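The day the left arm wouldn't let go

I'd been trying to get Victor Wanyama on the phone for weeks, and when he finally called back I was in the supermarket with a melon in my hand. He looks after the two-arm kitchen benches at Monevov, and I wanted to hear about the Gemix fault (people in this little world talk about it a lot, usually wrong). So I put the melon down and went and sat in the car.

"It wasn't dramatic," he told me straight off. "Everybody wants it to be dramatic! The gripper closed on a bun and then it just stayed closed."

The job is simple enough on paper. Buns come out of a steamer and go onto a plate, over and over, and Gemix, the control software, decides which arm does what. They'd done 197 clean transfers on that bench. On the next one the left arm picked up its bun, swung toward the plate and stopped in midair. The screen said the fingers were open. The fingers were very much not open.

"So the software thinks, great, bun delivered, and it sends the right arm in to tidy up," Victor said. "And now you've got two arms wanting the same bit of air."

They touched, wrist to wrist, hard enough to bend a bracket. Victor hit the stop button himself. He was standing two steps away, and he still sounds a bit annoyed that it took him as long as it did.

I asked what he'd been thinking in that moment and he laughed. "I was thinking about my lunch. That's the problem with a machine that behaves itself."

The steaming and plating work goes on, with the same two arms sharing one table.
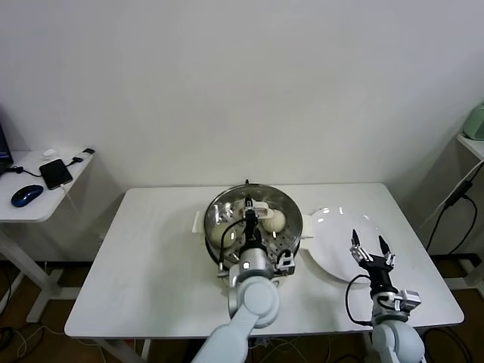 Lukumay told me later that the bent bracket got all the attention and the wrong reading on the screen should have had it, and I think Victor would agree. The cause was a position sensor in the gripper. It had drifted over months of use, a tiny bit at a time, until closed on something soft looked the same as open. A hard object would have given it away. A bun just squashes.

"We tested the grippers on blocks," Victor said. "Nice solid blocks! Of course they passed."

Now the check is done on something soft, every 1,000 cycles, and the sensor gets swapped at 2,000 whether it looks fine or not. The bigger change is in Gemix itself – the second arm no longer moves on the first arm's word alone. It waits for the wrist camera to agree. Victor says this makes the whole thing slower and he's had complaints.

"They can complain," he said. "I'd like to keep my brackets straight."

Before he hung up he mentioned that the old sensor is in a drawer at the Geltgate workshop, with a label on it, and that I could come and see it in August if I wanted. I do want to. I went back in for the melon, but somebody had taken it.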